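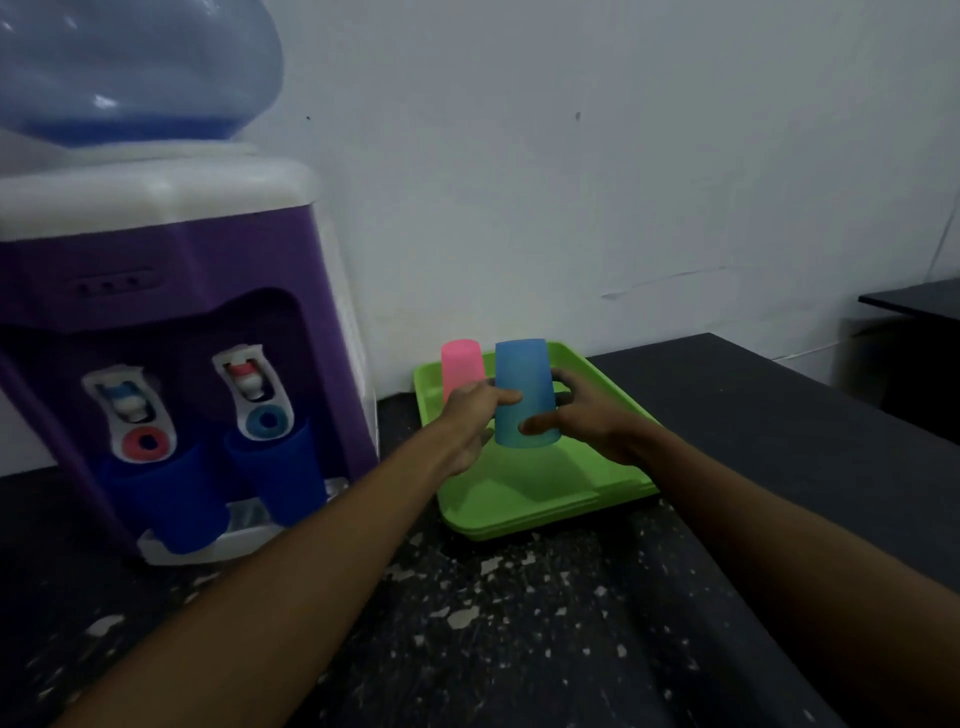

Tabletop water dispenser, purple and white, with the bottle in place.

Skistel Spin Dryer Run Log

README and data card

Contents of this release

The log holds 233 runs of washed salad greens through electric spin dryers at the Skistel packing shed. Each run is one basket load, weighed going in and weighed coming out. There is one row per run. We wanted to know how long to spin each crop before it goes into bags, and the paper sheets taped to the wall were getting hard to read.

Three machines appear in the log. The Hosunard accounts for 139 runs, the Dhanial for 92, and the Brillel for 2. The Brillel was on loan and went back before we could do much with it. Its rows are kept for completeness and should not be used to compare machines.

This version was frozen on Thu 24 June. Runs made after that date are kept in a separate working file and will be checked before they are added. We hope to do that in July, if the shed is not too busy.

Files

runs.csv: the main table, one row per run
crops.csv: short crop codes and the full names they stand for
machines.csv: machine name, basket type, timer type, and where it sits in the shed
notes.txt: remarks copied from the paper sheets, keyed by run_id
CHANGES.txt: what was fixed and when

All files are plain text in UTF-8. The tables use commas between fields and a period as the decimal mark. Times are local shed time. An empty field means the value was not written down. It never means zero.

Columns in runs.csv

run_id: a number given in the order the sheets were typed in. It does not follow the order in which the runs were made. Sort on start_time if you need that.

machine: hosunard, dhanial, or brillel, always in lower case.

crop: a short code. Look it up in crops.csv. Mixed loads have the code "mix" and the parts are listed in notes.txt when somebody wrote them down.

cut: whole, chopped, or baby. Head lettuce that was cored but not chopped is entered as whole.

drain_min: minutes the basket sat on the drain rack between leaving the wash tank and going into the dryer.

weight_in: weight of greens and basket before spinning, in pounds.

weight_out: the same basket after spinning, in pounds.

tare: weight of the empty basket, in pounds. This is read off the tag on the basket and is not weighed fresh each time.

spin_sec: seconds at full speed. Ramp up and ramp down are left out.

start_time: when the lid was closed.

bruise: a score given by eye by whoever emptied the basket. See the section on scoring.

paper_test: pass or fail. A handful of leaves is laid on a dry paper towel and lifted off. A wet print of the whole leaf is a fail. Spots along the rib only are a pass.

How the runs were made

Greens came out of the wash tank in mesh baskets and were set on the drain rack. The person at the rack wrote down the crop and the cut, put the basket on the bench scale, and moved it to the dryer. The dryer timer was set by the person running it, using the wall chart for that crop as a starting point. After the spin the same basket went back on the same scale.

The work was done during normal packing. We did not set up special loads, apart from the Brillel runs, which were made with romaine only. This means the log is heavy on what we sell most. Spinach and spring mix make up a large share, and there is very little cabbage or kale. 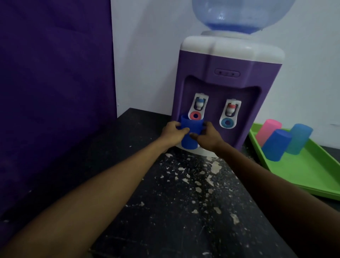 It also means that spin times are not spread evenly. Most people set the timer to the chart value and left it there. If you plot water left on the leaf against spin_sec you will see tall stacks of points at a few settings and thin coverage between them. Fitting a smooth curve through that is possible, but the gaps should be shown on the plot.

Drain time was not controlled either. On slow mornings a basket went straight across to the dryer. On busy ones it waited behind others, and the water that ran off during the wait never reached the dryer at all. Please use drain_min in any comparison between machines. The Dhanial stands closer to the rack and tends to get baskets sooner, which makes it look as though it removes more water than it does.

Scoring

The bruise score runs from none to heavy in four steps: none, light, some, heavy. It is a quick look at the top layer of leaves and a handful pulled from the side wall of the basket, where the pressure is greatest. Dark wet patches, folded ribs, and torn edges all count. Yellow leaves and insect damage do not count, as they were there before the spin.

Different people score differently. We did not record who gave each score, and we do not plan to go back and add it. Treat light and some as neighbors that overlap. Heavy is more dependable, as a load scored heavy was usually pulled from bagging and talked over.

The paper test was added partway through. Earlier rows have it empty. Do not read an empty paper_test as a pass.

Cleaning and checks

Every sheet was typed in once and then read back against the paper by a second person. Where the two did not agree, the paper won. Where the paper could not be read, the field was left empty.

We ran these checks on the finished table:

weight_out is never more than weight_in
weight_out is never less than tare
spin_sec is present whenever weight_out is present
every crop code exists in crops.csv
every machine name exists in machines.csv

Rows that failed a check were corrected from the paper if the cause was plain, such as two weights written in the wrong order. The rest had the doubtful field emptied, and the reason is given in notes.txt under that run_id. No row was deleted.

Common uses

The table is small enough to open in any spreadsheet program. The figure most people will want is the water removed per pound of greens. Subtract weight_out from weight_in to get the water removed, then divide by weight_out minus tare. We have left this out of the file on purpose so that there is only one place where the weights live.

It works well enough for setting a first spin time on a new crop that is close to one we already run. It has also been useful for spotting a basket that is out of balance, where the spin is cut short by the machine and the leaves come out wetter on one side. Those runs have the word "tripped" in notes.txt.

It should not be used to make a food safety decision. Nothing in the log measures cleanliness, wash water quality, or shelf life. Drier leaves generally keep better in the bag, but we did not follow any bag after it was packed.
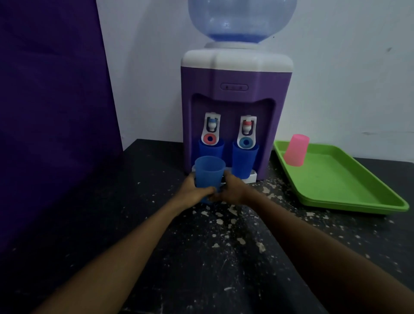
Can the weights be compared between the Hosunard and the Dhanial?

They can, as long as you take off the tare first. The two machines use different baskets, and the Dhanial basket is heavier. Both were weighed on the same bench scale, so there is no second scale to correct for. Check drain_min as well before drawing anything from the result.

Known problems

Basket tags wear. Two of the Hosunard baskets had a handle replaced and the tags were not updated until later. The runs before the change carry the old tare. The difference is small next to a full load but matters for light loads of herbs.

The Dhanial timer is a dial with no digits. Its spin_sec values were read off a wall clock and are rounded to the nearest five seconds. The Hosunard has a digital timer and its values are exact as set.

Chopped loads lose small pieces through the mesh. Some of what looks like water removed is in fact leaf on the floor of the drum. We swept and weighed the drum a few times to see how much — it was less than expected, though more for shredded lettuce than for anything else. Those weights are in notes.txt and were not used to change the main table.

Start times on the oldest sheets were filled in at the end of the shift. If a group of runs is spaced at suspiciously even gaps, that is probably why.

Mixed loads are a weak spot. A load marked mix might be mostly spinach with a little radicchio, or an even blend. Leave these rows out unless the exact crop does not matter for what you are doing.

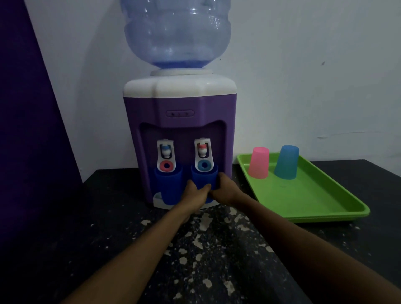
Splits and versions

There is no train and test split. With a table this size, anyone fitting a model should use cross-validation and keep runs from the same morning in the same fold. Leaves picked and washed together behave alike, and splitting them apart will make the results look better than they are.

Version names follow the freeze date. Older versions are not kept online, but CHANGES.txt lists every field that was altered, with the old and new value side by side. If you have used an earlier copy, compare your row count with the total given in the first section.

Terms of use

You may copy, change, and share the tables for any purpose, including commercial work. Please say that the data came from the Skistel packing shed and give the version. There is no warranty of any kind. The machine names are used only to say which unit a run was made on, and nothing in the log should be read as a rating of either maker.

Corrections

If you find a row that looks wrong, send the run_id, the field, and what you think the value should be. We will pull the sheet and look. Requests to add columns are welcome, but we can only add what was written down at the time. Motor speed and room temperature have both been asked for and are not on the older sheets. Room temperature is now written at the top of each new sheet and will appear as room_temp in the next version, with earlier rows left empty.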